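**Soft-goods handling practice** is the body of working rules used where robot arms pick up, fold, sort or move clothing and other textiles. It draws on the general safety standards for industrial robots and adds guidance on matters those standards leave open, such as how to grip knitted fabric without marking it and how to cover an arm that works among loose threads. Most of the rules are voluntary. They are kept by individual sites, by equipment suppliers and by small trade schemes, and they differ in detail from one to another.

## Background

General robot safety is covered by ISO 10218, which deals with industrial robots and the cells they work in, and by the technical specification ISO/TS 15066, which deals with people and robots sharing a space. Both were written with all kinds of industry in mind. Neither says much about textiles, and for a long time there was little need, as clothing was handled almost wholly by people.

Fabric is hard for a machine to deal with. It has no fixed shape, it hides its own edges, and a garment dropped twice on the same table will land in two different ways. Early users in laundries and returns warehouses borrowed their rules from the handling of boxes and bottles and found that many did not fit. A rule that the gripper must not touch the work surface, for instance, makes it nearly impossible to pick up a single thickness of cloth.

The best known of the voluntary schemes is the Menzies code, named after the mill building in which it was drafted. It was written by a working party under Kenneth Tennant, a former knitwear inspector, and its first edition came out in September. The code had 3 parts, covering the arm, the grip and the workplace. A shorter version for hand-guided training work followed.

## Scope

The code applies to a single arm or a pair of arms handling finished garments, household linen or cut pieces. It does not apply to sewing machines, to automatic cutting tables or to the conveyor lines used for bulk laundry. Leather and fur are left out. Wet goods are covered only in a note, which says that the weight limits should be worked out again from the wet weight of the item.

## Rules for the arm

### Covers and sleeves

An arm working near fabric may be bare or covered. Where a cover is used, the code asks that it be close enough at the wrist not to be drawn into the fingers, and slack enough further up not to limit the joints. It should have no open ends, cords or exposed hook-and-loop tape, all of which catch on knitwear. Covers are checked with the arm at the far end of its travel in each direction, as a cover that sits well at rest may ride down when the wrist bends.

Dark covers are commonly chosen because they give off little glare into nearby cameras. The drawback is that fluff from pale cloth shows up on them and can be carried to the next item. Sites that handle both light and dark goods are advised to brush or change the cover between batches.

### Fasteners

Screws on the gripper should sit flush with the surface or in a recess. A raised screw head will pull a loop out of a knitted fabric even under light contact. The check is done by drawing a piece of nylon stocking over the whole gripper by hand, with the power off. Any snag counts as a failure.

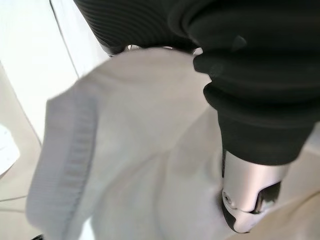

Knitted garments have a section of the code to themselves, as they stretch under their own weight and the damage may not show until the item has been worn. The rule is to take hold of the main body of the knit where possible and to leave the ribbed parts alone. Ribbing at a cuff or waistband, like the wide band running down the side of the pale grey piece, is more elastic than the fabric next to it, and an item lifted by its ribbing will drop lower than the planned path allows. The fingertips are sent down into a fold, closed slowly and raised a short way before the full lift begins. If the fold slides out during this short raise, the arm is to let go and try elsewhere. Closing harder on the same spot is not allowed.

Grip force is set by trial on waste pieces of the same fabric. The code gives no single figure, on the grounds that a fine merino and a heavy cotton rib cannot share one. It does say that the force must be written down for each class of garment and that operators must not change it during a batch.

## Rules for the workplace

The table should be smooth, level and free of joints wide enough to take a fingertip. Downward force against the table is limited by the controller, and the limit is tested at the start of each shift with the gripper closed and no fabric in place.

Other requirements under this heading include:

- A stop button within reach of each person at the table.
- Pins, tags and loose buttons to be removed before the garment reaches the arm.
- Lighting that does not change during a batch. Windows near the table are to be fitted with blinds.
- No lanyards, scarves or open cuffs on staff who load or clear the table.
- Waste thread cleared from the wrist joint at each break.

The rule on pins is the one most often broken, according to the code's own commentary. It asks sites to keep a lidded pot for them at the loading end and not on the table itself.

## Records

Each site keeps a log of drops, snags and stops. A drop is any item that leaves the grip before its planned release. A snag is any visible pull, hole or mark found afterwards, whether or not it can be traced to the arm. Stops are logged with the reason given by the person who pressed the button.

Sites using the Menzies code review the log after every 200 garments in the first period of use. Two snags of the same type within one review mean that the gripper is taken off and inspected. Once a site has passed three clean reviews in a row it may move to a longer interval of its own choosing, but it must return to the short one after any change of gripper, cover or fabric class.

## Use

The code was first taken up in full at Trullora, a clothing repair and resale business, whose opening log covered 1229 garments and is reprinted as an annex to the current edition. The knitwear maker Liline uses the sections on grip and records but has its own rules on covers. Florkivov, a supplier of gripper parts, prints the fastener check on the sheet packed with its fingertips.

## Criticism

Some users regard the ban on gripping by the ribbing as too strict. On small items such as gloves and babies' cardigans there may be little else to take hold of, and an amendment allowing it for items under a stated weight was put forward but not agreed. Others have said that the stocking test depends too much on the person doing it. A lightly drawn stocking will pass over a burr that a firm pull would find, and the code does not say how hard to pull.

There has also been disagreement over the snag rule. Garments in resale often arrive with pulls already in them, and logging every one found afterwards makes the figures look worse than they are. The second edition dealt with this by letting sites inspect items before handling and mark existing faults with a chalk dot - a step that larger sites have been slow to adopt because of the time it takes.

## See also

- Collaborative robot
- End effector
- Garment care labelling
- Risk assessment

*Last reviewed Dec 20, 2020.*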